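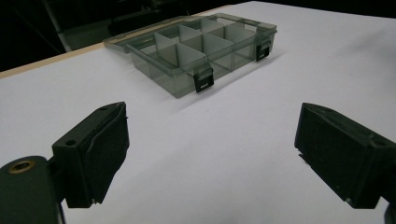

5 min read

My report is on the kitting room at Grendora, which packs small repair sets for garden pumps, and on what happens to the people in that room when part of their job goes to a machine. I spent my May placement there, mostly on a stool, with a notebook and far too much coffee. Kitting means filling a box with the right small parts so the next person doesn't have to go looking for them. The boxes are gray see-through plastic organizers, split up inside by divider panels, with two black latches on the front edge, and pretty much every conversation I had in that room came back to those boxes sooner or later. Which part goes in which compartment, who closed it, who forgot the washers again!

I should say what was being automated, because I got this wrong in my project proposal. I had written that "robots will do the packing." What Grendora is trying first is much smaller than that. The people in the room do the job using a hand-held gripper, two black padded fingers that open and close, and the recordings go off to Cernico, the firm that is building the robot arm. The arm is supposed to learn from them. So for now the workers are still doing the work, only slower and with a tool in their hand. They call it "training the kid."

Vlasta Michalík has run the morning table for years and she let me sit next to her (thank you, Vlasta, I know I was in the way). On my first day I asked whether it bothered her to teach a machine her own job. She thought about it for so long that I started writing down something else, and then she said it bothered her less than being asked to do it at the old speed. That turned out to be the big issue of my whole placement. When the recordings started, the daily target stayed the same. You can't fill a box with a gripper as fast as you can with ten fingers, so people skipped breaks to catch up, and the skipping didn't show up in anybody's numbers.

After two weeks the shift lead, Elaheh Ghaffari, moved the recordings into their own block, from 3 to 5 in the afternoon, with no target at all. I was there for the change and the room felt completely different. People talked more. They also started arguing about technique, which I loved. Do you come at the box from the front or from the side? Do you put the gripper down to do the latch, or try it with the pads? Vlasta said she had never in her life thought about how she closes a lid, and now she couldn't stop thinking about it, even at home with the butter dish.

I interviewed four people for this report and asked all of them the same things: what is better, what is worse, and what are you afraid of. Better was mostly the afternoons, plus having something new to be good at. One of the younger workers told me it was the first time anybody at the company had asked him how he did something. Worse was the wrists. Holding a tool up in front of you for two hours is tiring in a different way from packing, and three out of the four brought it up before I asked. Elaheh now swaps people halfway through the block, and she got a padded rest from Fimia, the supply place down the road, which some people use and some people hate.

Afraid of was harder. Nobody said "losing my job" right away. They said things like "getting the boring half." The plan, as it was explained to me, is that the arm will take the filling, and people will do checking and fix the boxes that come out wrong. That sounds nicer in a meeting than it does at the table. Filling is repetitive, sure, but you get a rhythm and you can chat. Checking means staring. If I could change one thing in the plan I would let people rotate between filling and checking even after the arm arrives, and keep one table that is all hands.

I also read the notes from Hashemi, the company's other site, where an older packing machine went in a while ago. Over there the workers were told after it was bought. At Grendora they were told before, and they were shown the recordings of themselves, and I think that explains a lot of the difference in mood. I can't prove it from four interviews and a stool, so please take it as my opinion.

Things I didn't manage to do: I never saw the arm itself, because it was still at Cernico when I left. I didn't talk to the night shift. And I didn't ask about pay for the recording hours until my last afternoon, when Elaheh told me it was the normal rate and that the workers had asked for more. They were still waiting for an answer when I handed in my badge.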